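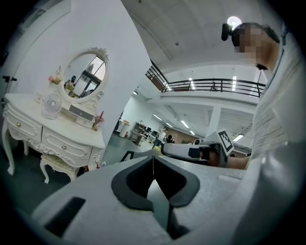

Vol. 11, No. 50

From: Elis Hughes
To: shared-equipment list
Date: 13th October
Subject: Re: Handheld grippers vs. a second arm – what would you buy first?

Hi all,

Thanks for the nudge, Győző, I'd been meaning to write this up since July and kept putting it off. I'll answer in line because otherwise I'll forget half of it.

Győző Csizmadia wrote:

> We have to hand in our equipment plan for next year and I'm stuck on
> the order of things. The arm we have is fine but it sits idle a lot
> because we don't have enough demonstrations to train on. My boss wants
> a second arm. I'd rather put the money into handheld grippers and
> somewhere decent to record with them. Elis, you went that way at
> Holroyd, didn't you? What did it really cost you, and what do you wish
> you'd put in the budget?

Yes, we went that way, and I'd do it again, though I'd spend the money in a different order! Our second arm was in the first draft of the plan and we pushed it back a year. The arm we already own still hasn't caught up with the recordings, so that one was an easy call looking back.

The grippers themselves were the simple part. We bought ours from Zadberg, same model for everybody, with the soft V-shaped pads. I'd say get them all in one order if you possibly can. We bought in two lots and the second lot came with a slightly different mount, which meant two sets of calibration files and a lot of muttering. Also get spare pads in the same order. They're cheap, they wear at the notch, and I had them down as "misc." in the budget, where they got cut.

> Do you give each person one gripper or two?

Two of us work side by side a fair bit, so we wanted enough to go around, plus one on the shelf. The black-and-white marker on top of the gripper is worth a line in your plan too, silly as that sounds. Ours got scuffed from being put down on its face, and a scuffed marker is a wasted afternoon. Have a few printed and keep them flat in a drawer.

Then there are the head cameras. I left those out completely the first time because I figured we could add them later. Well, later came in week three. If you think you'll ever want the head view, put it in now, with the batteries and a charger that takes more than one at a time. I can't stress the charger enough. We had people standing around waiting for a charge, and their time cost a lot more than the charger would have.

> And the furniture? I have a number in there but I made it up.

So did I, and mine was wrong. I had 390 for the whole room and spent 500, and that was with a fair amount of scrounging. (That's just the bits in the room. The partition wall came out of the building budget, thank goodness.)

The vanity was the big piece. It's a white one with curved legs, carved drawer fronts and a round mirror over it, and there's a matching sort of stool that tucks underneath. My colleagues laughed when it arrived, since the rest of our floor is desks and shelving, but it has been the most useful thing in the place. Small round drawer knobs are hard to get a good grip on, people put little things on top of a dresser in ways you'd never plan, and the mirror gives the vision side something to chew on. I would warn you about the mirror, mind you. It picks up the windows and whoever is around, so ask your vision people before you buy one, and check what you're allowed to keep if somebody turns up in the reflection.

Small stuff to go on the dresser adds up faster than you'd think. We've got a little desk fan, a drawer organizer, a clear cup, a bunch of fake flowers. Pennies each, but you want to swap them out often or all your recordings look alike. I'd set aside 50 a month for that and let whoever is recording spend it without asking. We used to send each purchase through the Huserance ordering portal and it took longer to approve a cup than to buy one.

Lighting: check it before you spend on anything else. We record on the open floor with the mezzanine overhead and there are ceiling lights all over, some of them right in view when you look up. I had a quote from Skutine for proper panels and ended up not using it. You may not be as lucky if your room has one big window and nothing else. Go stand in it late in the afternoon and see.

> How much space do you need?

Less than I asked for. A dresser, a stool, and enough room for two people to stand close and lean in without banging elbows – we do get in each other's way, and it's mostly fine. Leave a spot for a tripod at the side. We also sit within earshot of people working at their computers, so if your folks are touchy about noise, talk to them first.

What I haven't figured out is storage. I budgeted one drive, then 11 more over the year, and I still don't know what to put down for the next round. If anyone on the list has a rule they trust for storage per hour of recording with the head view included, please post it, I'd love to steal it.

Győző, I'm happy to send you my spreadsheet with the Holroyd numbers taken out. Let me know whether you want it before or after your boss has seen the arm quote.

Cheers,
Elis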